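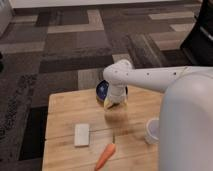
Teaching by demonstration (also called learning from demonstration, or imitation learning when the robot's program is trained on the results) is a way of giving a robot a new task by showing it the task. A person guides the arm through the movements, by hand or from a distance, while the robot records where its joints were at each moment. The recordings are then played back or used to train a program that can cope when things have moved a little. It is one of the most approachable corners of robotics, and a beginner can often record a usable first demonstration on the day they start!

By hand

Guiding by hand is known as kinaesthetic teaching. The motors are set so that they hold up the weight of the arm but give way to a gentle push, and the teacher takes hold of the forearm and leads it along. The teacher feels straight away when a joint is near its limit, or when a path is awkward for the arm. The drawback is that the teacher's own hands and sleeves get into the camera recordings, which matters a great deal if the program is to learn from pictures.

By remote control

In remote control, or teleoperation, the teacher stands clear of the table. Common controls include a game pad, a hand-held tracker and a leader arm -- a small copy of the working arm, whose every bend is followed by the larger one. Leader arms are a joy to use once the knack comes, though most give no sense of touch, and new operators tend to squeeze too hard or come down too fast.

Choice of objects

Tabletop teaching needs very little. A carrot, a cup and a small white block on a wooden table already pose quite different problems: the carrot tapers and lies at a slant, the cup is upright and round, and the block has flat sides to grip. Objects are usually shifted between demonstrations so that the program doesn't simply learn one spot on the table.

The Trokembridge recordings

A well-liked small collection was made at the Dasomero workshop in Trokembridge by Gerrit Shezi and Kagiso Motaung, who began in July with hand guiding and changed to a leader arm soon after. It holds 451 demonstrations by 7 operators, covering 15 tasks. Shezi's notes advise newcomers to throw away their first 20 attempts, a rule still argued over by users of Okard, the recording program he wrote for the project. Motaung's part was the labelling, including the failed grasps -- these were kept, and have proved very handy for teaching recovery from a slip.

See also

Teleoperation
Playback programming
Özkan grip scale

Last edited 19 October 2025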